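The snack box, January refill

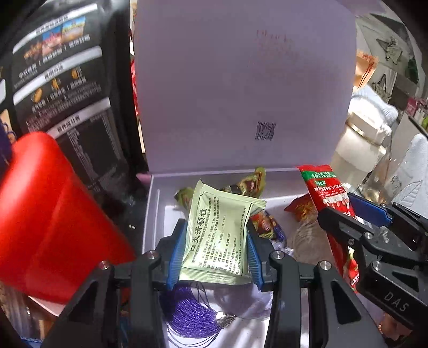 Restocking the white gift box. The pale green sachet is 口炎清颗粒.

By January the snacks in our place have spread out. There are some in the kitchen drawer, some in coat pockets, some in the bag I take to work. Once a year I put what's left into one box so I can see what we have before I buy more.

The box is a white gift box from the holidays. It has a stiff lid that stands up on its own when it's open, pale on the inside with a bit of reddish lettering. I kept it because it was too good to throw out and the size is right. A shoebox is too deep for this. Small packets end up under other small packets and then you find them in July.

I did the sorting on a quiet afternoon. It took 15 minutes, plus the time I spent eating things.

Long wrappers go in standing up, leaned on the diagonal. The red and green one with the chilies on it is the longest of the lot and it won't lie flat without bending. I like that kind best so I want to be able to grab it. The small packets go around it: the yellow-green candy toward the back, the olive and brown one, the red and yellow one, the little orange-red one. I don't sort by sweet and salty. I tried that last year and gave up in a week.

The sachet is granules, the kind you stir into warm water, and it isn't a snack at all. It was in the same drawer as everything else. For now it's in with the rest, but I'd like to move it to the bathroom cabinet with the cold medicine - it doesn't belong next to candy, and the print on the back is small enough that I'd want good light to read it anyway.

There's also a sparkly purple cord in the bottom with a silver cap on the end, next to something lavender and crumpled. I'm leaving the cord in there. If I take it out it will go in the drawer with the other cords and I won't see it again.

What I still need to buy:

Rice crackers, the plain ones from Jalia. A bag was $3 and change last time.
More of the chili ones, two or three.
Dried plums if Morikawa has them back in. They were out both times I went before the holidays.

Morikawa is the shop on Fellstead Road, past the dry cleaner. It takes me 21 minutes on foot, and they close early in the winter - I've walked there twice to a dark window, so check first.

The black box with all the little food photos on it hasn't been touched yet. It's too big to go inside the gift box and I don't want to split it up until there's room. When the level goes down I'll move things over from it. Last year that was the end of February.

Posted in January by Tavia
Filed under: Kitchen, Small storage

Recent posts
Cleaning out the spice shelf
A tea tin that finally closes
What I keep in the hall closet
Soup for a cold week
Labels that peel off clean

Contact | Copyright Tavia's Home Notes | Back to top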